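Solley 500 Coolant Pressure Tester Kit

Posted Feb 26, 2022 by Gonçalo Veloso

I've been chasing coolant leaks in other people's cars for a long time, and I'll tell you right now that I used to do it the lazy way: top it off, drive it, look for the puddle. Then my own wagon started losing a cup a week with no puddle at all, and I got mad enough to buy a proper tester. I tried three. The Solley is the one I kept, and it's the one I sell now!

What it does is pretty simple. You take the cap off a cold radiator or expansion tank, screw on the adapter that fits, and work the hand pump until the gauge reads whatever is printed on your cap. Then you wait. If the needle sits still for fifteen minutes, the system is tight. If it drops, you go looking with a flashlight (water pump first, then the hose ends, then the heater core, and yes, feel the carpet on the passenger side).

Please don't pump past the number on the cap. I did that once on an old pickup and found a leak that hadn't been there when I started.

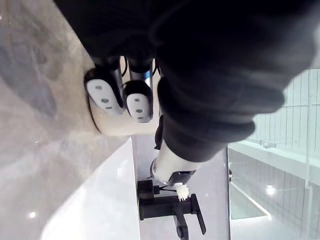
The adapters are where the cheap kits let you down. Mine came with a bag of plastic ones that cross-threaded if you looked at them wrong. Solley uses machined aluminum, and each one has its number stamped on the side, so you can still read it after a few greasy years. The fitment chart covers 2,302 makes and models, and if yours isn't on it, send me the year and engine and I'll check before you order.

You also get the cap tester, and I'd use that before anything else. A tired cap lets coolant push out early and makes you think you've got something much worse going on. I've talked more than one customer out of a head gasket job that way, which was nice for them and not so great for my week.

What's in the case:
Hand pump with gauge and quick-release hose
Radiator and expansion tank adapters
Cap tester
Spare O-rings
Printed fitment chart

Hose length is 94 cm, long enough to set the gauge on the fender while you crawl underneath. The case is blow-molded and the latches are a bit stiff at first, but they loosen up.

Price is $128 with shipping. I can throw in the Vedon UV dye and lamp for a little extra if you've got one of those slow seeps that only shows up on the highway. The Podport adapter set fits this pump too, so if you already own one, hang on to it.

The next batch gets here in April and I'm taking orders for it now. Replacement O-rings and gauges are always in stock, just ask for them by adapter number.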